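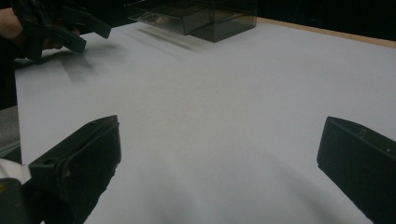 By Lorenz Nägeli
March 2018

Rental Hall Walk-Through: What I Check Before Signing, With Comments

I rent halls for craft fairs and repair evenings, mostly in and near Coltlow. Every hall manager hands over a safety sheet with all the boxes already ticked. I don't trust those sheets. I take my own and fill it in standing up, with the manager next to me if possible. The comments come from my last visit to the Gruber hall.

EXITS

[x] All exit doors open from inside without a key
Comment: Both did. The rear one needed a shoulder. I was told it sticks in damp weather. It was a dry day.

[ ] Exit routes clear to the street
Comment: Stacked chairs behind the rear door. The manager moved them while I watched and asked me to tick the box. I left it blank.

[x] Exit signs lit
Comment: Lit with the main lights on. Ask for the mains to be switched off for a minute. If they say it can't be done, write that down.

FIRE

[x] Extinguishers on their hooks, gauge in the green
Comment: Fine. One was holding up a coat.

[ ] Service tag within the last year
Comment: Last stamp was November, no year. I'd like to know which November.

[ ] Smoke alarm tested in my presence
Comment: "We do it every month." Then one more time shouldn't hurt.

TABLES AND SEATING

[x] Table legs lock and stay locked
Comment: Lean on each corner with both hands. Shaking the table from one end proves very little.

[x] Edges free of splinters and lifted strips
Comment: Run a rag along every edge, far side included. A white top can look spotless and still have an edge that snags a sleeve. Nothing caught.

[ ] Load limit marked
Comment: No marking. The brochure says 30 kg per table and doesn't say who worked that out. The Clasetti sewing people bring heavy machines, so I'm keeping it to 2 machines a table until I see something in writing.

POWER

[x] Outlets tight, no scorch marks
Comment: OK, apart from a loose cover by the stage.

[ ] Breaker panel labeled
Comment: Labeled in pencil, in two different hands, and they disagree about the kitchen.

[x] Extension cords uncoiled before use
Comment: Ours, so yes. Check anyway.

FLOOR AND STAIRS

[x] Handrail firm
[ ] Edge strips on all steps
Comment: Missing on the bottom step, where people are looking for their friends and not at their feet.

RESULT

Not signed. I want the service date, the panel sorted out and the step fixed. The walk-through took me roughly 15 minutes, so "we didn't have time" won't work on me – or on you, I hope.

Comments

Elfriede Zwahlen
We had the same sticking door at a Cultia evening. They told us it was the cold.

Mathias Zürcher
Seems harsh to refuse over a pencil label. Ours is in pencil too and we've never had trouble.

Lorenz Nägeli
Does yours agree with itself?

Ilídio Neves
Could you add parking? My van was boxed in for 30 minutes last time and I'd call that a safety matter.

Contact | © Lorenz Nägeli | Back to top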